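Tunano Drawer Set

Hi and welcome! Tunano is our student-made collection of drawer-opening runs, recorded by the robotics club for the Mullach challenge. We drove the arm by hand for all 170 episodes, and we had a great time doing it - even the clumsy ones are in there.

Each episode has a wrist view and a fixed view, stored in matching folders. 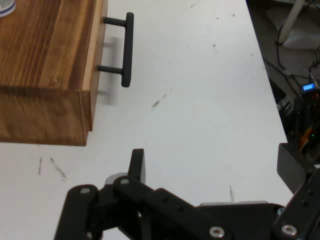 Wrist view: drawer box and handle, gripper open

Files are numbered from 0. Rochelle Alcantara wrote the loader, and it runs fine on a school laptop. Start with the 11 episodes in the "small" folder if you just want to play!

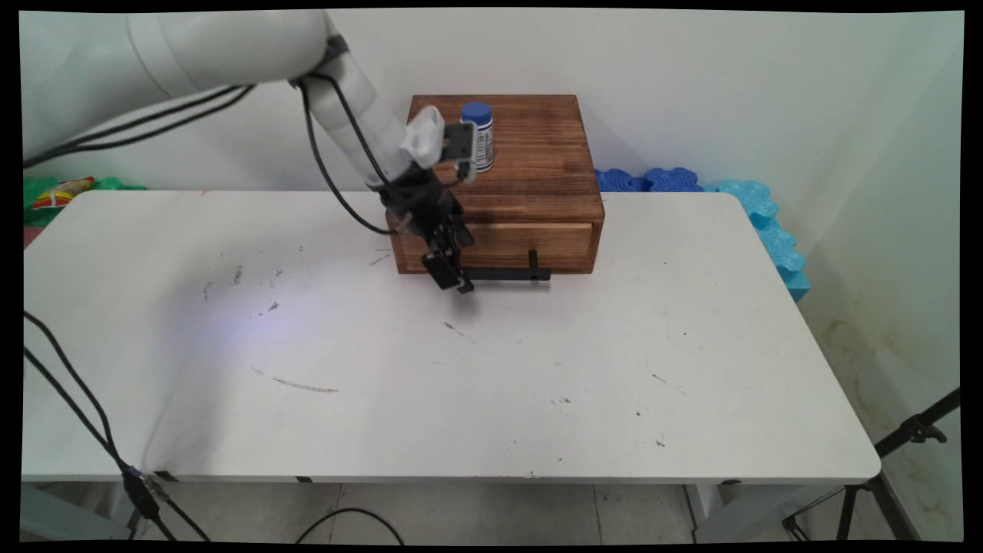
Plornholm Student Robotics Club

Labels were checked by Floarea Ursu and Mairéad Madigan. Episode 40 has no wrist view, so the loader skips it. Found a bad label? Please open an issue - we love getting those.

Last updated February 14, 2018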